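Answers to the questions we get most often about renting a work table at Tramadetti. If yours isn't covered, write to the front desk and we'll reply within one working day.

## Booking

**Who can rent a table?**

Anyone 18 or older. You don't need to be a business, and you don't need to be a member. Members book at a lower rate and can reserve further ahead.

**How far ahead can I book?**

Members can book up to 12 weeks ahead. Everyone else can book up to four weeks ahead. The calendar for each new week opens at 9 a.m.

**What is the shortest booking?**

Two hours. After that you can add time in half-hour steps. If the table is free when your time is up, you can extend from your account page without going to the desk.

**Can I book the same table every week?**

Yes, if you're a member. Choose "repeat" on the booking form. Repeat bookings stop at the end of August and have to be set up again in September, when the new rates start.

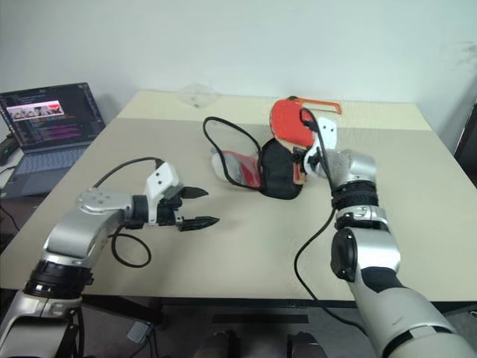 **Do I need to leave a deposit?**

There is a $50 deposit on your first booking. It goes back to the card you paid with after you check out. Later bookings don't need one unless you've had a damage charge in the past year.

**What if I have to cancel?**

Cancel at least two days before and you get the full price back. Cancel later than that and we keep half. If you don't show up, there is no refund.

## The tables

**How big are they?**

Sizes vary by room. The exact measurements are on the booking page for each table, along with the height. If you're bringing something that has to fit exactly, go by the booking page and not by the floor plan in the welcome packet, which shows the old layout of the Seltia building.

**Can I move a table?**

Please don't. The positions are set so that the aisles stay clear. Ask the desk if you need one turned or shifted and we'll do it if there's room.

**How much weight can I put on one?**

Up to 50 pounds, spread out. For anything heavier, book a bench in the Boros room. Those are bolted down and cost the same.

**Can I use clamps?**

Yes, with pads. Pads are in the drawer by the sink in each building. Marks left by bare clamps count as damage.

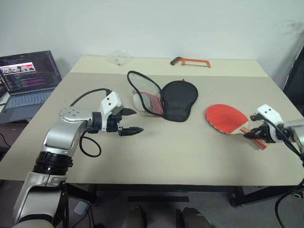 **What about glue, paint, and ink?**

Water-based products are fine if you cover the table first. Paper is free at the desk. Solvents, spray paint, epoxy, and anything with a strong smell can only be used in the Boros room with the fan running.

**Can I solder?**

Yes, in Boros only. Bring your own iron and mat. Turn the iron off if you leave the room, even for a minute.

**Is there power at every table?**

There is at least one outlet within reach of each table. We lend extension cords, but please run them along the wall. Space heaters and hot plates are not allowed.

## During your visit

**How do I get in?**

Your door code comes by email the evening before. It works from ten minutes before your start time until ten minutes after your end time. If the code fails, press the call button and give your booking number.

**Where do I park?**

Behind the Tistel building. Enter from the alley. Spaces are first come, first served, and the two nearest the door are for loading only.

**Can I bring food?**

Drinks with lids are fine at the tables. Please eat in the kitchen.

**Can I leave my project overnight?**

Not on a table. Lockers and shelf space can be rented by the day or by the month:

- Small locker, by the day
- Large locker, by the day or month
- Open shelf, by the month, members only 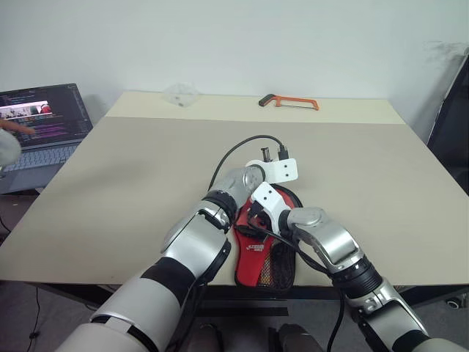
## Checking out

**What do I need to do before I leave?**

Wipe the table, put borrowed items back, and take your trash to the bins by the back door. Then press "check out" on your account page. Your deposit can't be released until you do.

**I left something behind. What now?**

We keep lost items for a month. Email a short description and your booking number. You can pick things up any time the desk is open, but we can't mail them.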